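Garment folding (household)

Garment folding is the reduction of a clean article of clothing to a compact, flat shape for storage in a drawer, on a shelf or in luggage. The short-sleeved T-shirt is the usual reference garment, as it has few parts: a body, two sleeves, a neckline and a bottom hem.
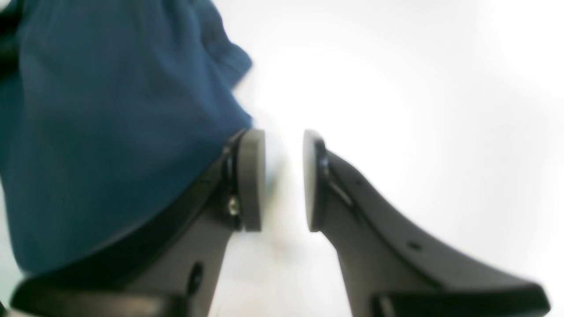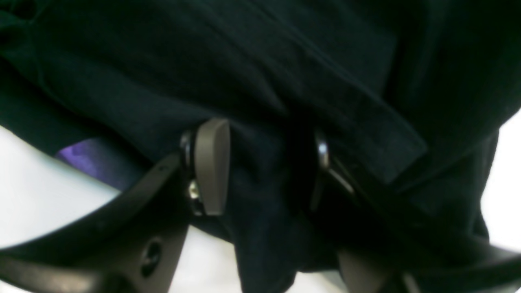
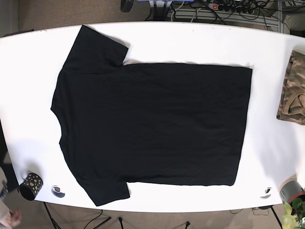

Dark fabric, and a black T-shirt spread on a white oval tabletop.

Work surface

A smooth, level surface larger than the opened garment is preferred. Strong contrast between cloth and table makes the outline easier to follow, and a black shirt on a white top is a common pairing. Patterned cloth, such as camouflage, hides creases but also obscures seams. Oval and round tables give less usable area than rectangular ones of the same length, and sleeves may come close to the rim.

Spreading

The shirt is laid out with the body flat and both sleeves extended. Wrinkles are drawn outward toward the hem and the cuffs. Knit cotton stretches when pulled by a single point, so the cloth is normally held at a seam or hem, where the doubled layer resists distortion.

Common folds

Rectangular fold. Each side is turned toward the center line with its sleeve laid back over it, and the body is then folded from the hem to the collar.

Half fold. The shirt is folded lengthwise, sleeve over sleeve, then crosswise 2 times. It is faster but leaves a crease down the front.

Roll. The sides are turned in and the body is rolled from the hem. Used mainly in packing.

Terminology

Moynihan and Ó Briain distinguish "flat" folds, which are stacked, from "file" folds, which stand on edge. Their household survey, conducted in January, recorded 114 drawers, of which 52 held file-folded shirts.

See also

Ironing; Laundry; Linen closet

Last edited Apr 18, 2025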